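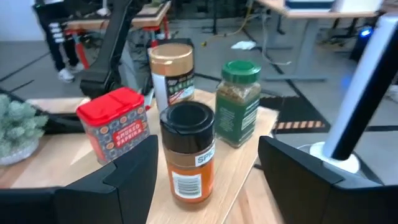 Why do smooth newts leave a pond earlier in some years than in others? In our ponds they left earlier when the water level dropped early, and water temperature on its own made little difference to the date.

3. Timing of departure from the breeding ponds

3.1 Study ponds

The smooth newt (Lissotriton vulgaris) spends most of the year on land and comes to water in spring to breed. Adults arrive over several weeks and leave again in summer, mostly at night and mostly after rain. Arrival has been studied often. Departure has had less attention, partly because it is spread over a longer period and partly because newts leaving a pond are easy to miss in tall grass.

We followed adults at three ponds on farmland near Prilton. Suro Pond is the largest and is fed by a ditch, so it holds water all year. Vidmar Pond lies in a hollow in rough pasture and dries out in most summers. Oreck Pond is shaded by willow and sallow along its southern bank and keeps some water in all but the driest years. None of the ponds contains fish. Cattle have access to Vidmar Pond from March onwards and the margins there are heavily trodden.

3.2 Trapping and marking

Each pond was ringed with a low plastic fence sunk into the soil, with pitfall traps set on both sides at intervals of 10 m. Traps on the inner side caught newts leaving the water and those on the outer side caught newts coming in. A handful of damp moss was placed in every trap for cover. Traps were checked at first light each day and closed with lids during spells of frost or flooding. The fence at Vidmar Pond had to be mended repeatedly where cattle had leaned on it, and catches from nights when there was a gap were left out of the analysis.

Newts were sexed, weighed and photographed on the belly. The spot pattern on the belly differs between individuals and stays much the same through adult life, so no other mark was needed. Animals were then released on the far side of the fence under logs or long grass. Photographs were compared by eye by two people working separately, and pairs on which they disagreed were treated as unmatched.

Water depth was read from a fixed post in the deepest part of each pond. Water temperature was logged 10 cm below the surface. Rainfall came from a gauge beside Suro Pond.

3.3 Results

The full data set holds 2000 captures. After nights with a damaged fence had been removed, and newts caught only once had been set aside, 200 adults had both an arrival date and a departure date in the same season. These form the basis of Figure 3.

Males arrived before females at all three ponds and also left before them. The gap between the sexes was widest at Suro Pond, where females were still being caught on the way out in late summer. At Vidmar Pond the two sexes left close together, and most departures fell within the period when the water was going down fastest. Oreck Pond lay between the other two.

Figure 3. Departure dates of adult smooth newts at Suro, Vidmar and Oreck Ponds plotted against change in water depth. Filled circles are males and open circles are females.

Falling depth was the best single predictor of departure date. Adding water temperature to the model did not improve the fit. Rain had a clear effect on the particular night a newt left, but not on the part of the season in which it did so. A newt ready to go seems to wait for the next wet night, and in dry spells departures built up and were then released together after the first rain.

Body mass at departure was lower than at arrival in females, as would be expected after egg laying. Males showed no consistent change. Heavier females did not stay longer than lighter ones.

3.4 Points affecting interpretation

Smooth newts can climb, and a few were seen on the fence on wet nights. Some animals will therefore have left without being caught. We have no reason to think that early and late leavers differ in how well they climb, although juveniles are lighter and may get over more easily, and for this reason they were excluded.

The three ponds also differ in shade, plant cover and grazing as well as in how fast they dry. With one pond of each kind, these effects cannot be separated from one another. The link with falling water was, however, also present within Oreck Pond when wet and dry years were compared.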